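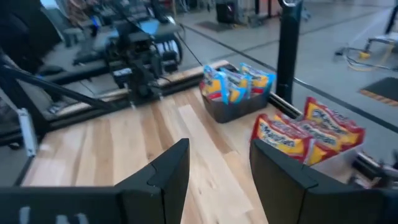 Wrist view policy drops grasp confidence when both arms share the table

Posted in Perception and Control, February
9 votes, 3 replies, marked as solved

enar_bench wrote:

Hello all. I have a problem with a two-arm cell and I hope somebody has seen the same.

The task is simple to say. Snack bags must go from the right side of the table into the basket at the back, and later in the other direction. I run a learned policy for the motion and a separate detector on the wrist camera. The detector was trained on 2,127 labeled frames from the same table. The planner is Mekar, the version from before the scene graph was rewritten.

When only one arm is powered, the result is good. When the second arm is also powered and moving, the confidence for the bags goes down in the last part of the approach, and the policy starts to hesitate. It goes forward a little, stops, goes back a little, and then it closes the fingers too early or it waits until the timeout. The red and yellow bags are the worst, the ones which lie close to the right finger in the wrist view. The blue and yellow bags which stand in the basket are less bad, although they are farther away. I expected the opposite.

What I tried already:

Lower detection threshold. The hesitation is less, but now I get boxes on the edge of the white container.
Fixed exposure on the wrist camera. No change that I can see.
Masking the upper part of the image, so the other arm is not visible. It helped for the red and yellow bags and made the basket worse.
Restarting everything in a different order. I know this is not science.

One number which may be useful: in the log, the time between the image stamp and the joint state stamp is usually small, but with both arms on I see values up to 133 ms. I don't know if this is a lot for such a task. The control loop itself does not report any missed cycles.

My question is, should I collect more data with both arms moving, or is this a problem of the software around the model? I would prefer not to label again if it is not necessary.

clavberg_user wrote:

More data. Always more data. We had 260 frames at the beginning and it was terrible, then we had many more and it was fine. Also try a bigger backbone.

ochoa_fieldnotes wrote:

I would not label anything yet. Your 133 ms is the first thing I would look at, and I think it explains most of what you write.

Please consider what the policy receives. The image says where the bag was at the image stamp. The joint state says where the gripper is now. If your node takes the newest message of each and puts them together, then the bag position in the base frame is wrong by the distance the wrist traveled in between. Far from the object this error does not matter very much. In the last centimeters it decides if the fingers go around the bag or on top of it. The forward and back movement is typical: the arm moves, the estimate jumps, the arm corrects for an error that is already gone.

It can also explain why the basket is less bad. I suppose you approach the basket slower, because the planner sees its walls as obstacles. With a slow wrist the same delay gives a smaller error. You can test this in ten minutes: limit the speed near the table to the same value as near the basket, and look if the difference between the two kinds of bags goes away.

If yes, I would do the following.

First, keep a short buffer of joint states and interpolate to the image stamp. Do not take the newest one. In Mekar there is a transform lookup with a time argument, but the old version silently gives back the latest transform when the time is too old, so write the age to the log yourself.

Second, find out why the delay grows with the second arm. Check if both drivers and the detector are in the same executor. A detector callback that blocks the thread is enough. The control loop will not complain, it has its own thread and is happy.

Third, play a recording from one arm against the detector offline. If the confidence is good offline on exactly the frames where it was low online, the model was never guilty. If it is low there too, look at the blur. A shorter exposure with more light would be my choice then – "fixed" exposure does not mean short.

About the mask: I would remove it. The wrist turns during the approach, so a fixed mask covers something different in every pose. The fingers are a different matter. They stay at the same place in the image apart from the opening, and a bag partly behind a finger is a hard case for the detector. Count how many of your labeled frames have this. If you find only few, then you have a reason to label, but only for these.

enar_bench wrote:

Thank you very much, this was the right direction. I write the result for the next person.

The speed test worked as you said. With the slow approach the red and yellow bags were as good as the ones in the basket.

Both drivers and the detector were in one executor, this was my mistake from the first week. I moved the detector to its own process and added the buffer with interpolation. The hesitation is gone with both arms on. I played 1,155 frames offline and the confidence was normal on most of them. The low ones are nearly all with the bag behind the right finger, so I will label a small set for this case – the rest stays as it is.

The lookup in old Mekar does give back the latest transform without any warning. I have put an assertion there now.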